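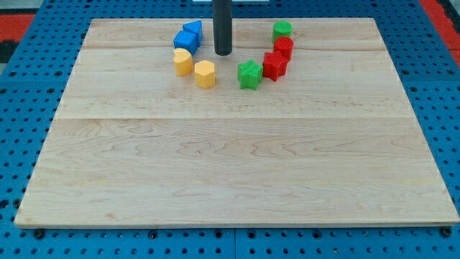
Shape blocks and boards: frequently asked questions

What is in the standard block set?

Eight plastic blocks in four colours: blue, yellow, green and red, with two blocks in each colour. The blue pair is a cube and a triangular prism. Sets are packed by Sallia and listed under part number 344.

Why is the surface of the blocks slightly rough?

The texture comes from the way the blocks are made and is left as it is. A polished face slides too easily on bare wood. If an edge has a raised burr, remove it with 400 grit paper, used dry and flat on the bench. Do not sand the whole face, as the block will no longer match its partner for height.

Can I buy single blocks?

Yes. Quote the colour and the shape. Orders for single blocks go through the Mercado counter and are sent out on a Sunday evening. Colours can vary a little between batches – if an exact match matters, order the pair.

Is the board finished with oil or varnish?

No. Boards are supplied bare. Varnish adds glare under a desk lamp, and oil can mark the blocks. If you do decide to seal the wood, use a matt water-based product on both faces and let it cure fully before use.

There is a long line across my board. Is it cracked?

Check it with a fingernail. The boards are made of planks, and the seams between them run parallel to the long edges. A seam is straight and level on both sides. A crack follows the grain, usually starts at an end and can be felt as a step. Send a picture of any crack to Hazel Gallagher at the Dorkach workshop.

Does a dark patch on the end grain matter?

Not for use. End grain takes up dirt and moisture faster than the face. Rub it lightly with 80 grit, then 400. If the patch is soft when pressed, replace the board.

Can the board be placed on a pegboard work surface?

Yes, provided the pegboard is flat and all pegs have been taken out from under the board. A board resting on one peg will rock.

How should the blocks be cleaned?

Lukewarm water and a drop of washing-up liquid, then a soft brush for the texture. No dishwasher and no solvents. Dry the blocks before they go back on bare wood.

Do older Serkard blocks fit in the same storage tray?

The cubes do. The Serkard prism is longer and needs the deep tray, part number 2000.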